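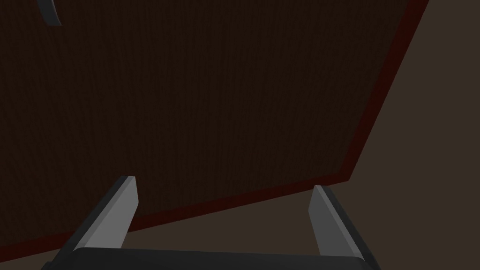
Figure 2. Rendered view of a dark brown wooden panel with narrow red trim.

4. Feeding the march on Hondameo

4.1 What the novels tell us

The winter march is the part of the Windora books that readers argue over most, and it is a joy to work on, because the text is so generous with numbers. Queen Skumetti leaves the coast with 3445 soldiers and 924 pack mules. She reaches the gates of Hondameo on day 27. Along the way the column follows the Jalali River and passes six walled towns, all of them named on the endpaper map. The queen's quartermaster boasts in the second volume that "every mouthful came with us from the sea," and most readers have taken him at his word.

We wanted to know if he could be telling the truth. The question has come up before. Hosseinzadeh raised it in a fan essay and concluded that the supply train was "about the right size," which was the remark that got us started. As we show below, he was right in one very specific sense, and the sense in which he was wrong changes how the whole march reads.

4.2 Assumptions

We kept the model simple. Each soldier eats one kilogram of food a day, mostly grain. That is a fair ration for people walking all day in the cold, though not a kind one. Each mule carries a load of 100 kilograms, all of it food. This is generous to the queen, as tents, cooking pots and arrows have to travel somehow, and the books never mention carts until the siege begins. We assume that the soldiers carry their own weapons and blankets and nothing to eat.

For the animals we ran two cases. In the first, the mules graze in the evening and need only two kilograms of grain a day on top of that. In the second, there is nothing to graze and each mule needs five kilograms of feed from the packs. Water is free in both cases thanks to the river. We ignore camp followers, who appear in one chapter and are never seen again.

4.3 The load at departure

Start with the soldiers alone. At one kilogram each, the army eats 3445 kilograms a day, and over the full march that comes to 93,015 kilograms. The mules can carry 92,400 kilograms. The two totals differ by less than one percent!

We find it very hard to believe that this is luck. Somewhere behind the novel there was a sheet of paper with this multiplication on it, and we were delighted to find its outline still showing through the story. It also explains why Hosseinzadeh's quick check came out so well. He was repeating the same sum, and the sum is fine as far as it goes.

The trouble is that the mules have to eat.

4.4 Grazing case

With grazing, the animals use 1848 kilograms of grain a day, which brings the daily total for the column to 5293 kilograms. Dividing the starting load by that figure gives a little over 17 days of food. By the map, this puts the army somewhere past the third town, in the hills, with empty packs.

Adding mules helps, but slowly. Over the full march a grazing mule eats 54 kilograms of what it carries and delivers only 46 to the soldiers. To feed everyone from the coast to Hondameo the queen would need 2023 mules, more than twice the number in the text. Walking single file with three meters per animal, that train would stretch for about six kilometers. The one in the book takes up less than half of that, and it already causes the famous traffic jam at the ford.

4.5 No-grazing case

The books are clear that snow lies on the ground from the first night of the march, so this second case is probably closer to what is on the page. The mules now eat 4620 kilograms a day and the whole column eats 8065. The starting load lasts 11 days, with part of a breakfast left over.

In this case no number of mules will do. An animal that eats five kilograms a day has eaten its entire load by the end of day 20, a week short of the city, and every mule added to the train makes the shortage at the end worse. We checked whether the queen could slaughter mules as their loads ran out. It stretches things, and it would be an exciting chapter, but the text tells us that all 924 animals are stabled inside the siege camp on arrival. We take that line seriously.

4.6 Where the food came from

If the packs cannot hold enough, the column must have filled them again on the way. Under the grazing assumption one full refill is enough, so long as it comes after day nine and before the food runs out. Under the no-grazing assumption two are needed, and there is some freedom in where to place them. With six towns spread along the river, either plan is quite workable.

What surprised us is how well this fits small details that had looked like decoration. The army rests for an extra night at the second town, and the market there is described as "swept bare" when it leaves. At the fifth town the elders refuse to come out and greet the queen. Neither moment is explained in the story. A refill in our model means tens of tons of grain leaving a town in the middle of winter, which would account for both.

The quartermaster's boast then looks like a plain lie, told to a queen who had promised the river towns that she would take nothing from them. We cannot say that this was intended. The match between the soldiers' ration and the mule loads suggests that the author forgot the animals' feed, and the hints in the towns may have been put there for other reasons. Still, a reader who does the arithmetic gets a darker and, to our taste, much better story.

4.7 Sensitivity

The result holds up well when the inputs are changed. Cutting the soldiers' ration by a quarter in the grazing case extends the food to just under 21 days. Raising the mule load to 120 kilograms at the full ration has almost the same effect. Doing both at once gives 25 days, still short of Hondameo, and leaves a hungry army with very tired mules. The cost of feeding animals during the siege is taken up in Section 5.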